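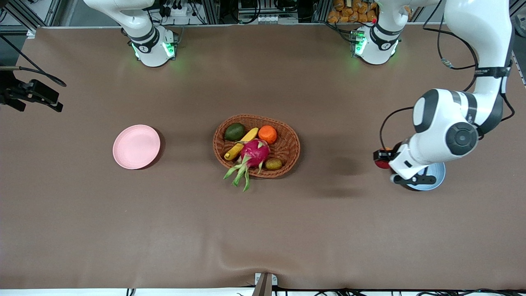 Silvester und Polizeiverordnung: Böllerzone Innenstadt
Forum Pronport > Stadtleben > Ordnung und Sicherheit

fjordkante
02/02/2019
Die Stadt hat die Auswertung zum Jahreswechsel online gestellt. In der Zone zwischen Markt und Hafentor wurden 60 Verwarnungen ausgesprochen, dazu 13 Bußgelder. Die Verordnung soll zum nächsten Silvester verlängert werden, beraten wird im April. Mich würde interessieren, wie ihr den Abend erlebt habt. Ich wohne am Rand der Zone und fand es deutlich ruhiger als im Vorjahr.

kl_uferweg
Ruhiger am Markt, ja. Dafür war bei uns am Uferweg bis halb drei Betrieb. Die Leute sind einfach vier Straßen weiter gegangen. Am Morgen lag der ganze Müll vor unserer Haustür, und die Stadtreinigung kam erst am Tag darauf.

Moosgrau
Kann ich so nicht bestätigen. Ich war gegen eins am Uferweg unterwegs und es war nicht mehr los als sonst auch.

kl_uferweg
Dann warst du am oberen Ende. Unten an der Treppe sah es anders aus.

pollonfan
Mich stört mehr, dass die Bekanntmachung erst kurz vor Weihnachten ausgehängt wurde. In Pollon steht so etwas spätestens im Herbst im Amtsblatt. Wir hatten Besuch von außerhalb, der wusste von nichts und musste 40 Euro zahlen. Für eine Handvoll Knallfrösche.

Randnotiz
Der Aushang war auch am Bahnhof und in den Bussen. Wer Feuerwerk in eine Altstadt mitbringt, kann sich vorher erkundigen. 40 Euro finde ich dafür nicht viel.

pollonfan
Am Bahnhof hing er auf der Seite, auf der man nicht ankommt. Und nur auf Deutsch.

fjordkante
Der Punkt mit der Sprache steht auch in der Auswertung. Es soll beim nächsten Mal einen zweisprachigen Aushang geben, und die Zone soll auf dem Stadtplan eingezeichnet werden — bisher waren nur die Straßennamen aufgezählt.

Moosgrau
Steht da auch etwas zu Glasflaschen? Die waren in derselben Verordnung verboten, kontrolliert hat das am Hafentor aber keiner. Ich habe jedenfalls keine Kontrolle gesehen.

fjordkante
Nur ein Satz. Die Verwarnungen sind nicht nach Art des Verstoßes aufgeschlüsselt.

Randnotiz
Das wäre aber wichtig, wenn man über eine Verlängerung entscheiden will. Ohne Aufschlüsselung weiß man nicht, welcher Teil der Regeln etwas gebracht hat.

tüte_neun
Ich bin gegen die Verlängerung. Jedes Jahr kommt ein neues Verbot dazu und die alten bleiben bestehen. Auf dem Weihnachtsmarkt durfte man diesmal nicht einmal mehr eigene Becher mitbringen.

kl_uferweg
Das mit den Bechern ist die Marktordnung, die hat mit der Polizeiverordnung nichts zu tun.

tüte_neun
Für den, der zahlt, ist das egal.

Moosgrau
Ich wäre für eine Verlängerung, aber mit Uferweg bis runter zur Treppe. Sonst schreibt kl_uferweg nächstes Jahr denselben Beitrag.

kl_uferweg
Mache ich. Stellungnahmen kann man übrigens schriftlich beim Ordnungsamt abgeben, Zimmer steht auf dem Aushang.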